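Weditz open house: an afternoon with the people teaching a robot about fridges

The place is called Hodoroagă, which sounded to me like a castle, and when the taxi dropped me off I was standing in front of a perfectly normal house with a bell that didn't work. I knocked. Floarea Chiriac opened the door, handed me a pair of felt slippers and told me I was the fourth person that day to try the bell. So that was my welcome to Weditz, and I liked it right away.

A bit of background for those who skipped my December post. Weditz doesn't build robots, it collects examples. Somebody steers a pair of arms through a household job, everything gets recorded from the cameras on the head and the wrists, and the recording goes into a pile that a learning system is trained on later. The pile has a name, Prurnaditz, and on the afternoon I visited it held 3109 recordings. The fridge jobs make up 2369 of those! I asked Floarea why so many fridges and she said, "Have you ever watched somebody try to get one bottle out of a full door?" Fair enough.

Visitors got coffee first (strong, in tiny cups, with a walnut cookie I'm still thinking about) and then a short talk from Iulian Manole, who runs the collection side. He's a fast talker and I filled four pages. The part I underlined twice was about sameness. If every recording starts with the arms in the same spot and the bottle in the same spot, the system learns that spot and gets lost as soon as you nudge anything. So the operators work from a card that tells them what to change before each run: a different starting place, a different item, the door open wider or less wide. Iulian reads the cards out loud in a game show voice. I don't think he knows he does it.

Then we went in to watch, and of course I had a hundred questions and everyone was very patient with me. 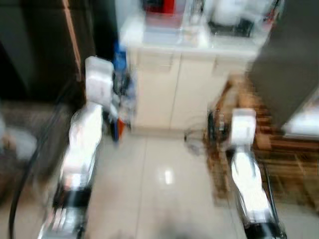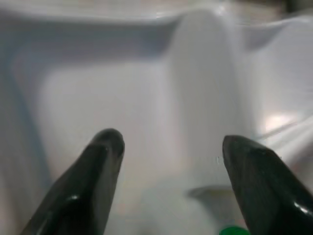
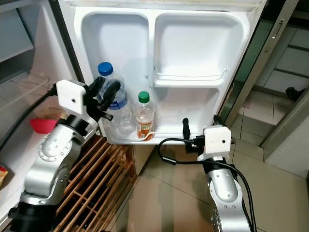

What surprised me most was how slow the careful part is. The operator that afternoon did the big moves briskly and then practically held her breath for the last little bit of each one. I caught myself holding mine too. Iulian says new operators are nearly always too fast at the end, and he'd much prefer a long recording with a clean grasp to a quick one where the fingers hunt about. He does keep the fumbles, though! They get their own tag, and a run where the operator misses, backs off and tries again is worth a lot to him because the system has to learn how to recover from somewhere.

Blur came up as well. A man next to me asked if they throw away the stretches where the arms are swinging and the head camera gets nothing but smears. They don't. Floarea's answer was that the robot will have to live with smears when it's working on its own, so it may as well meet them in training. They do cut recordings where a camera drops out completely.

After that, Iulian let us try the labeling desk, and I have to say this was my favorite part (I know, I know, I'm a person who enjoys spreadsheets). You watch a recording and mark where each step begins and ends: reach, close, lift, move, let go. The software is called Vasilska and it has one big friendly slider and a few keyboard shortcuts. Sounds easy. Where does "reach" stop and "close" begin, though? I put my mark at the first twitch of the fingers. The lady beside me waited until they touched. We compared, we argued, we called Floarea over, and she got out a binder with a whole page on exactly this question. First twitch wins, I'm pleased to report.

A good labeler gets through 90 recordings in a shift. In the time we had, I managed four, and one of those was sent back.

Practical stuff if you want to go: the visit takes most of an afternoon, groups are kept to 20 people, and you need to sign up ahead. Wear decent socks. The bus stops at the bottom of the hill and the walk up is steeper than it looks on the map, so I'd take a taxi there and stroll back down. There's a bakery halfway that stays open until six.

I'm hoping to go back when they move on to drawers, which Iulian says are much meaner than fridges.

Comments (3)

petra_k
Did they say how long it takes to train an operator? My nephew would love this job.

Author
Two weeks before your recordings get kept, Floarea told me. He should write to them!

oldgearbox
First touch, surely. I'm with the lady at your desk.

Get new posts by email. You can unsubscribe at any time.

Recent posts
My December reading pile
A morning at the button factory
Three trams and a clock museum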